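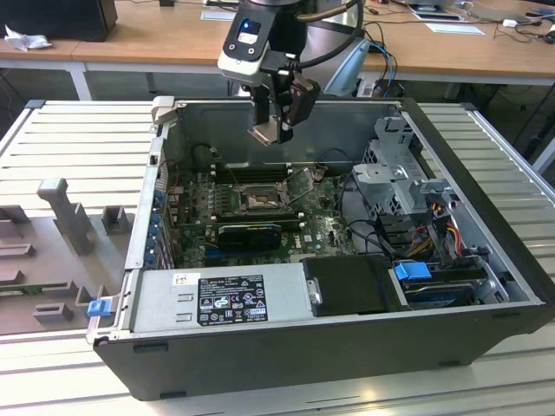

Figure 1. Cell 2, desktop tower on the slatted table with side panel removed, gripper above the motherboard.

Riltano Disassembly Cell: Fault Review Meeting
Minutes

Present: cell operations, controls, mechanical, site safety, Plelley (integrator, by phone)
Apologies: purchasing
Meeting opened 10.15

1. Minutes of the last meeting
Agreed, with one correction. Under item 4 the replacement wrist cable was recorded as fitted. It had been delivered but was not fitted until the following shift.

2. Fault under review
2.1 Operations gave the sequence. On Saturday, during the memory removal routine on a desktop tower, the arm was commanded to a hover position over the memory slots. It stopped low and to one side. The left fingertip touched the raised retention frame of the CPU socket and pushed against it until the force limit tripped.
2.2 The force limit was set at 50 N. Controls confirmed from the log that the trip occurred at the set value and that the arm held position afterwards, as designed.
2.3 The operator pressed the emergency stop, then released it and jogged the arm clear by hand control. There was no injury. The socket frame was bent and the board was scrapped.
2.4 The operator was outside the marked zone when contact was made but had stepped inside it before pressing the stop. See item 5.

3. Cause
3.1 Controls reported that the tower had moved on the table between the location scan and the memory routine. The shift was measured afterwards at 7 mm towards the drive bay side. The arm went to the correct position for where the tower had been.
3.2 Mechanical stated that the case is held by its own weight and two end stops. The stops bear on the chassis edge, and on this model the blue release tab at the front corner sticks out far enough to foul one of them. The case can then rest on the tab and feel firm when it is not seated.
3.3 Plelley asked whether the load came from the previous step, in which the side panel is lifted off. Mechanical thought this likely. The panel on this model is stiff to release, and the log shows a sideways pull before it came free. No position check is made after that step.
3.4 Plelley also raised the wrist cable as a possible cause, the earlier one having snagged twice. Controls had compared joint positions before and after the trip and found no error in the arm. Cable ruled out for this fault. Routing to be looked at separately.
3.5 The hover height was discussed. It was set on towers with the cooler still in place and later lowered for boards with the cooler removed. The lower value takes no account of a retention frame left standing open. Operations said that frames are left open on most units reaching this station, the processor having been taken out upstream.

4. Corrective action
4.1 A second location scan is to be run after panel removal. Controls estimate that this adds roughly 24 seconds per unit. Operations accepted the loss for the time being and asked for the figure to be looked at again once the clamp is in.
4.2 Hover height over the socket area to be raised until the scan can report whether the frame is open or closed.
4.3 Force limit during approach moves to be reduced. Plelley advised against a single low value for all moves, as the drive carriers need a firm pull and would cause false trips. Separate limits for approach and extraction were agreed.
4.4 Mechanical to trial a Flalta side clamp in place of the second end stop. The clamp must close on the chassis and stay clear of the release tab and the power supply. Purchasing to confirm price; the ceiling for the trial is 2,000 including fixings.
4.5 Removed side panels are being laid on the table next to the case. Mechanical pointed out that the upright bracket on the panel stands high enough to meet the arm on a wide swing to that side. Panels to go to the rack before the next step is started. Until the rack is moved nearer, the operator is to pause the cycle to do this.

5. Safety
5.1 Site safety noted that the emergency stop was within reach only from inside the marked zone. The pendant stop had been left on its hook. A second fixed stop is to be fitted on the aisle side.
5.2 Jogging clear after a force trip is not covered by the current work instruction. Draft to be written. Until it is issued, a second person must be present.
5.3 The capacitor discharge wait for power supplies was reviewed and left unchanged.

6. Restart
The cell may run in single-step mode only, with the actions at 4.2 and 5.2 in force. Automatic running is on hold until 4.1 and 5.1 are closed. The Manurung batch will be moved to the manual bench in the meantime.

7. Actions
Controls: 4.1, 4.2, 4.3
Mechanical: 4.4, cable routing (3.4), rack position (4.5)
Site safety: 5.1, 5.2
Purchasing: clamp price (4.4)
Plelley: send force settings used on similar cells

8. Any other business
Spare fingertip pads are down to one set. Operations to reorder.

Meeting closed 11.20. Next meeting to be called when the clamp trial is complete.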